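**How do you teach a robot to hang up a jacket?** by Saskia Hapeta

Quick one, kids. Hanging up a jacket is easy for you. For a robot, really hard!

Metal and plastic stay the same shape. Cloth doesn't. It flops, folds, slides. So the robot has to keep checking where the sleeve went.

First job in our Tetstead workshop: the step. Pine planks, screws, lots of sanding. Two levels, a high one at the back and a low one in front. Took us around 9 evenings. It has to be flat, becuase a wobbly robot can't aim its hand.

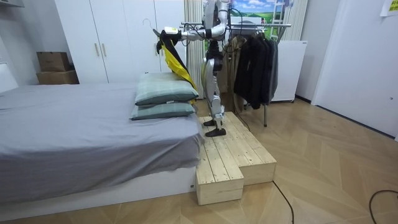 Next, the hand. We call it a gripper. Squeeze too hard, hanger snaps. Too soft, it drops. So we try a squeeze, write it down, try again. 12 goes before lunch is normal.

Want to try? Put on thick mittens. Pick up a hanger by the hook. Now get your coat on it, no peeking at at your hands. Tricky, right?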